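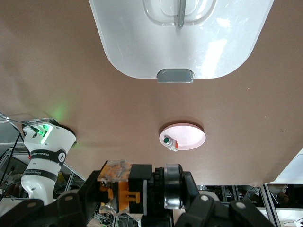 Wrist camera view, table clearing task. White container, pink dish, second arm at left.

Usutent Table Chores

Usutent is a set of robot arm recordings for one plain question: can a machine clear and reset a small table without help? The short answer so far is sometimes.

Contents
1,408 episodes in the main set
291 episodes held out for testing
Each episode has wrist video, joint positions, gripper state and a one-line task instruction.

Tasks
Put the small object in the container. Move the dish. Take the object off the dish and set it on the table.

Results
Our baseline policy, Harneck, was scored once on each held-out episode's starting layout. Single objects on a bare tabletop went well. Small cylinders lying on their side in a dish were the worst case, with the fingers often hitting the rim first. Shiny plastic also hurt depth estimates.

Known gaps
No liquids, cloth or glass. One room only. Episodes recorded before June have no gripper force values.

Contact
Rehema Kashindye maintains the set. Please report bad labels with the episode number.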